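Plitia evening college to reopen workshop wing in June

12 February 2021

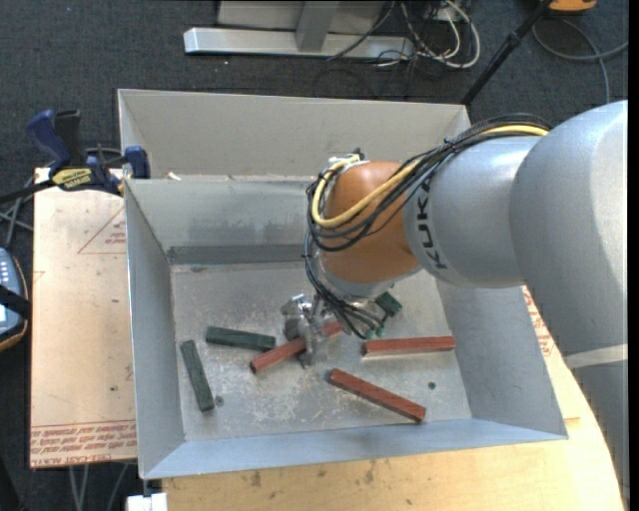 A gripper at one of three dark red blocks in a metal bin.

The evening college in Plitia will open its workshop wing again in June, after the town council agreed to pay for a new roof and for the heating. The wing has been closed to evening students for two winters. In this time the courses were held in the main building, where there is less space, and some of them were stopped.

The decision was taken at the council meeting this week. The council will give the college a loan without interest, and the college must pay it back over eight years. The fees for the courses will stay the same until the end of the next school year.

Danjuma Olatunji, who is the head of the college, told this newspaper that he is very glad about the result. "We have 336 people on the waiting list, and many of them have asked for the same three or four courses," he said. "Until now I had to write to them that I don't know when we can begin. Now I can give them a month."

Most of the names on the list are for bookkeeping, tailoring and the English course for beginners. These courses don't need a workshop, but they will get the rooms in the main building which become free when the practical courses move back. The college will also start again the course in home electricity, and for the first time there will be a morning group for parents with small children.

Not everybody in the council was in favour. Two members wanted to sell the wing and to rent rooms in Dabbas, which is twenty minutes away by bus. They said that the building is old and that the roof will not be the last thing to repair. The majority answered that the last bus from Dabbas leaves before the evening courses finish, so that students without a car would have no way to come home.

The question of the bus was also important for Kwok-wai Hung, who has taught bookkeeping at the college for eleven years. He brought a letter to the council with 680 signatures, collected in Plitia and in the villages on the road to Eltura. "People sign quickly when it is about something which they use," he said after the meeting. "Some of my students come directly from work and eat their sandwich in the classroom. They can't travel another hour."

The work on the roof will begin as soon as the weather allows it. It will be done by the firm Nillell, which also repaired the swimming hall. During the work the car park behind the college will be closed, and visitors are asked to use the one beside the library. The bicycle stands will be moved to the front entrance.

The college was founded in 2000 and had its first lessons in the rooms of the primary school. It moved to the present building four years later. The workshop wing was at that time used only as a store, and it was the students of the first carpentry course who put in the wooden floor. This floor will be kept, according to Mr Olatunji, but it must be sanded and oiled again.

Registration for the summer courses opens at the office of the college and by telephone. People who are already on the waiting list will get a letter and don't have to register a second time. They must however answer the letter within two weeks, otherwise the place goes to the next person. The full list of courses will be printed in the spring programme, which is free and can be taken at the town hall, the library and both bakeries in the main street.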